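Unit 5: Microwave Filters and Couplers, Handout 2
Grisovell Evening Program in RF Hardware

Reading the data sheet before you trust the part

In the last handout we took the directional coupler as a black box with four ports. We wrote down its scattering matrix, assumed it was matched at every port, and assumed it had no loss. You should be suspicious of all of that by now. A matched, lossless, perfectly directive coupler exists in textbooks and in simulator libraries. The parts drawer has something else in it.

Start with the definitions, which vendors do not all use the same way. Power enters at port 1. Most of it leaves at port 2, the through port. A known fraction leaves at port 3, the coupled port. Port 4 is the isolated port, and in theory it gets nothing.

Coupling, in dB, is 10 log (P1/P3).
Isolation, in dB, is 10 log (P1/P4).
Directivity, in dB, is 10 log (P3/P4), so it equals isolation minus coupling.

Read that last line again. A data sheet that lists high isolation and says nothing of directivity is giving you the more flattering number. Take a coupler with weak coupling, where P3 is small to begin with. Its isolation can look very good while its directivity is poor. If you plan to measure reflected power with it, directivity is the number that limits you. Do the subtraction yourself.

Insertion loss is the other place where figures get dressed up. Some of the power missing from port 2 went to port 3, and that part is not loss at all. It is the coupling doing its job. The rest went into the conductor, the dielectric, and the connectors. Ask which one the sheet is quoting. Some sheets include the coupled power and some leave it out, and the footnote telling you which may be missing.

Branch-line couplers

The branch-line coupler is four quarter-wave sections joined in a square. For equal power split, two opposite arms have the line impedance Z0 and the other two have Z0 divided by the square root of 2. The outputs are 90 degrees apart.

All of this holds at one frequency. Away from it the arms are no longer a quarter wavelength, the match gets worse, and the split drifts. You will see the words "wideband branch-line" in sales material. Adding sections does widen the band, but the outer arms call for high impedances, which means very narrow strips, and etching tolerance starts to matter. Check the line widths before you believe the curve.

The junctions are also a problem. Our analysis treats each corner as a point. On a real board the corner has width, and at higher frequencies that width is a fair part of the arm. The usual fix is to shorten the arms a little and simulate again. Simulate the corner as drawn, with the real substrate thickness.

Stepped-impedance low-pass filters

A short piece of high-impedance line acts nearly like a series inductor. A short piece of low-impedance line acts nearly like a shunt capacitor. Alternate them and you have a low-pass filter that is easy to lay out. The word to watch is "nearly." The approximation wants each section to be well under a quarter wavelength, with the impedance ratio as large as your process allows. Neither is free. Sections in a hand-designed filter often come out longer than they should, and the measured cutoff lands away from the calculated one.

The stopband needs the same care. A lumped low-pass filter keeps rejecting as frequency rises. A distributed one does not, as the sections become resonant and the passband comes back. A plot that stops just past cutoff shows you none of this. Always ask for the wider sweep.

Simulated, measured, and "typical"

Three kinds of curve turn up in the course folder. The Magyar tables are simulated, with ideal connectors. The Dundley tables are measured, but on a fixture whose loss was removed by calibration, so your own result will look worse. The Kusembridge tables are marked "typical," and no sample size is given. I would not design to them. Use guaranteed minimum and maximum values when you have them, and add margin when you don't.

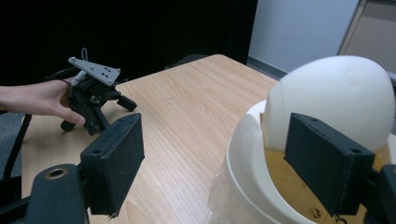

Fig. 2. Gripper fingers over a wood-grain tabletop.

Problems for Wednesday

1. A coupler has an input power of 1000 mW. The coupled port delivers 5 mW and the isolated port 2 mW, with all ports terminated. Find coupling, isolation, and directivity. Would you use this part to measure return loss? Defend your answer in two sentences.

2. Design a branch-line coupler for equal split at 3000 MHz in a 50 ohm system. Give the arm impedances and the electrical lengths. Then find the arm length in degrees at 1000 MHz, and say what that does to the match.

3. A vendor says a filter has "excellent rejection above cutoff." List the measurements you would ask for before accepting this. General remarks get no credit.

4. Show that a lossless, reciprocal three-port network cannot be matched at all ports. Use the unitary condition and write out every equation. Copying the result from the text does not count as showing it.

Hand in your work on paper, with units on every line.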